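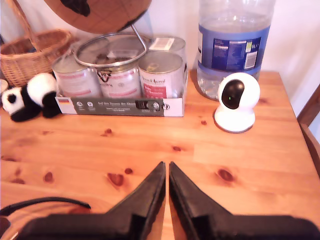

Fingers took up far more of my time than motors did, and I'd warn anyone building an arm at home to expect the same. Miranda (the arm has been called that since the first week and I've given up inventing a proper acronym for it) is on her third pair, and the first two were bad in ways I could have spotted with a pencil and a bit of paper. The first pair were blunt and wide at the ends, fine for a mug and hopeless for anything lying flat. The second pair were narrow but bent sideways under load. The present ones start wide and taper to narrow tips, and when they're nearly closed, as in Figure 1, only a thin strip of table shows between them. That strip matters a great deal to me, as it's what I use to line the hand up when I'm driving by eye. The edges have gone a bit lighter with wear, too, and that was a happy accident: a matt black finger in front of a dark object is hard to make out on a small screen, and a pale edge helps. The cable on the left of the same figure is less of a success and I'll come back to it in 3.3.

3.1 Making the fingers

I made the first pair in the kitchen and everything after that at Immont, the shared workshop I belong to, where there are better tools and, more to the point, people who will look at your drawing and make a face. Normand Boychuk made the face about the second pair. He pointed out that I had put all the width in the wrong direction, so that the fingers were stiff against a push from the front (which hardly ever happens) and floppy against a twist (which happens every time the arm picks up something off-centre). We redrew them on the back of a delivery note. The new shape keeps the broad part well back, close to the drive, and lets only the last stretch get narrow.

How narrow? I tried several. If the tip is too fine it digs into whatever it touches and the grip becomes a sort of pinch that lets things swing round. If it's too thick you can't get it down beside an object without nudging the object away first. I settled on tips 2 mm thick at the very end, mostly by filing and trying again, and I don't want to dress that up as an optimisation. It was filing. Both fingers were filed together, clamped back to back, so whatever mistakes I made are at least the same mistakes on each side.

I also let the fingers stop just short of touching. My earlier pair met fully, and the controller would go on pushing them into each other until the motor got warm. Leaving a gap cost me thin things like paper and playing cards, which I wasn't planning to pick up anyway.

3.2 Drive and control

The drive is a single servo with a pair of linked gears, one per finger, so the two always move together. I bought the gears from Avano and they've been fine. The servo talks to a Skarkex board that I already owned from an abandoned camera slider — it's more board than the job needs, but it was in the drawer, and a surprising amount of this design can be explained by what was in the drawer.

Closing is done by current, not by position. I tell the hand to shut, watch the current, and stop when it climbs past a limit. The limit is 300 mA for everything described in this paper. I did play with setting it per object, and Prapai Sriwong, who read an early draft, rightly asked how the arm was supposed to know which object it was holding before it had hold of it. So there's one limit. It's low enough that soft things don't get crushed and high enough that most hard things don't slide out, and in the middle there is a class of awkward objects (smooth, round, heavier than they look) where it's simply wrong. I report those failures in the results along with everything else.

One small thing that made a large difference: the current reading is very jumpy for the first moment after the motor starts. My first version saw the spike, decided it had grabbed something, and stopped with the hand wide open, looking pleased with itself. The fix is to ignore the reading for the first 45 milliseconds. I got that value by plotting a lot of empty closes and looking at where the line calmed down. A different servo will want a different wait, so please don't copy mine.

3.3 Cable

Back to the cable, then. On my first build I ran it inside the arm, which looked lovely and broke within a fortnight, at the wrist, where I couldn't see it. It now runs outside in a loose arc, and in some poses the arc swings round in front of the hand at the lower left. For a person driving the arm this is no bother at all. For anything that learns from pictures I would expect it to be a mild nuisance, as the cable is never in quite the same place twice. I've tried tying it down at two points. With both ties on, the wrist won't turn as far as I want; with one tie, it wanders. One tie it is, for now.

3.4 The table

I work on an ordinary pine table against a white wall. I did consider buying a plain grey mat, as several people online advised, and in the end I kept the bare wood. It has strong grain and dark knots, some of them large enough to be mistaken for something lying on the surface, and my simple colour-based finder did make that mistake at first. I could have covered the knots up. But the whole reason for building this at home was to have it work at home, and I'd sooner put up with a worse score on a real table. The knots have also turned into handy landmarks, I must say! I measure starting positions from the big ones with a steel rule, and they never get wiped off the way pencil marks do.

Things get left at the back of the table and I made no rule against it. Cans in their tray, a panda, a water bottle, a globe: the arm has to cope with a background like that, and so does the software. The only thing I'm strict about is the area right under the fingers, which I clear before each run, and I wipe the wood down at the same time so that crumbs don't get counted as objects. Clear plastic and glass are the worst things to have behind a target. The edges shine, the shine moves as the light moves, and the finder gets excited about it.

The light itself is whatever the room gives me. I meant to standardise this and didn't. Runs were made at all hours through October, so there's a good spread in brightness, and I've noted the time of each run in the log for anyone who'd like to sort by it.

3.5 What broke

Over almost 3,000 closes the fingers themselves held up well, and apart from the rubbing along the edges I can't find much to complain about. The screws were another matter. The pair that hold the fingers to the gears worked loose again and again, a little at a time, and the first sign was always a grip that had drifted to the left. I lost the better part of an evening to blaming the software for this. Thread lock cured it on one side and I've not yet got round to the other, partly out of curiosity to see how long it takes.

The gear on the left finger has picked up some play as well. You can feel it if you waggle the tip by hand, though it disappears once the hand is gripping something, so I left it alone for the tests in Section 4. If I were starting again I'd make the gears wider and mount the servo so that it could be taken out without removing the fingers first, which at present means undoing everything, finding the tiny washers, and setting the gap again from scratch.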